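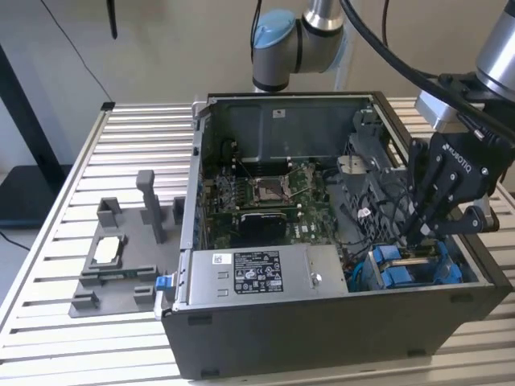
Re: [evbridge-weddings] Table linen, and whether to hire or buy

From: Soledad Segura
To: evbridge-weddings list
In reply to: Nuno Veloso

Nuno Veloso wrote:

> We are getting married in June at the old corn hall in Evbridge and I am
> stuck on the tablecloths. The hall gives you bare trestles and nothing
> else. Roseck have quoted us for hire with washing included, and Kastum
> will sell us the same number of cloths new for a bit more than that. My
> partner thinks we should buy and sell them on afterwards. I think we
> will end up with a cupboard full of cloths. Has anyone on the list done
> it both ways?
>
> Second question: is it worth paying for the chair covers as well? The
> chairs at the hall are the stacking sort and a bit tired.
>
> Nuno

Nuno, I have done it both ways, once for my own wedding and once for my sister's, so I will tell you what each one cost us in time and money.

For mine we bought. The whole linen bill was £2,421, which covered the tablecloths, the napkins and a set of runners for the top table. I did not count ironing when I agreed to it. The cloths come folded in packets and the creases do not drop out by hanging, whatever the seller tells you. Four of us ironed for most of the Wednesday before, and we were still doing napkins the night before the wedding. Afterwards I sold the cloths in two lots and got £1,000 back. The runners went to a cousin. The napkins I still have.

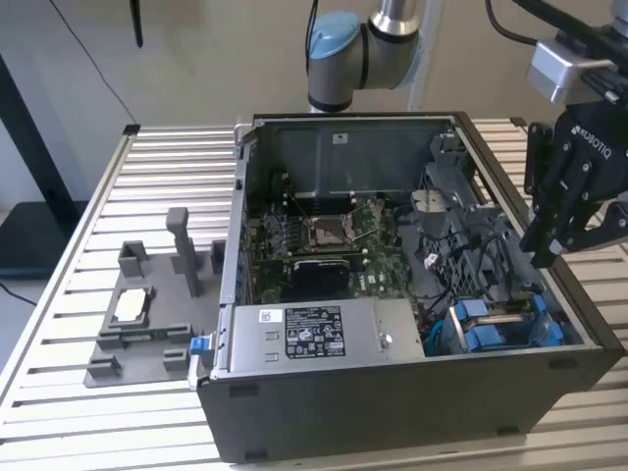 Desktop tower with the side panel off, CPU socket showing

For my sister's we hired from Roseck. The cloths came pressed, on hangers, with the sizes written on a tag. We shook off the crumbs, put them in the bags provided and left them by the kitchen door for collection. You do pay for damage. Candle wax is charged for and so is red wine if it has been left to dry, and they keep the deposit until everything has been checked. We lost the price of two cloths. Ask for the damage charges in writing before you sign, as they were not on our first quote.

If the two prices are close, I would hire. If you have somewhere to wash and press them, and someone already waiting to buy them from you, then buying can work out cheaper. I would not count on the resale money when you set your budget. People want to see the cloths first, and then they want 6 when you are selling them as a lot.
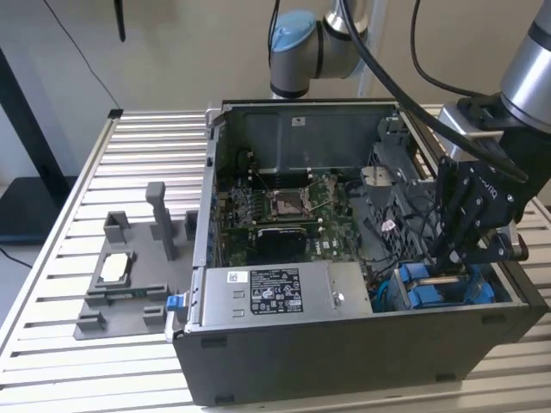 Archive page last changed: Wednesday, 16:40

On sizes, measure the trestles yourself. The hall's own sheet gave one length for all of them when my sister was there, and the ones kept under the stage were shorter. A cloth that is too long on a trestle catches under people's feet, and the bar staff will not thank you. Carmela Casado has been in charge of bookings there for a while now and she will let you in with a tape measure if you ring her in the morning. She is harder to get hold of after lunch.

As for chair covers, I would leave them. We paid for them and they had slipped by the time of the speeches. With people sitting on them and coats over the backs you hardly see the chairs anyway. Saturnino Alcaraz posted last month that he and his wife spent £3,000 on what he called "dressing the room" at Villanueva and that the chair covers were the one part they regretted. A plain ribbon round the chairs on the top table looks fine and you can do it yourselves on the morning.

If you do go with Kastum, ask for a sample napkin first. The ivory on their website is quite yellow under the hall lights. My mother noticed it straight away and mentioned it several times.
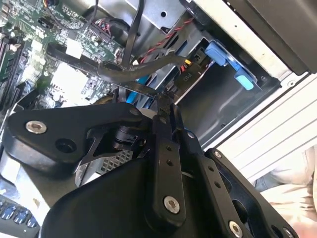
Other things to ask the hall

Check what time you can get in to lay up. We were told the afternoon before, then moved to eight on the day – there was a dance class the previous evening – and that made a difference to how many people we needed.

Ask whether the trestles will be put out for you. For my sister they were, but for me they were not.

Teodoro Rivas still has the table plan he drew for the corn hall, with the fire exits marked on it. He sent it to the list a while back but the attachment seems to have dropped off the archive. Teodoro, if you are reading, could you send it again?

Let us know what you decide, Nuno. If you want the napkins you can have them for the postage.

Soledad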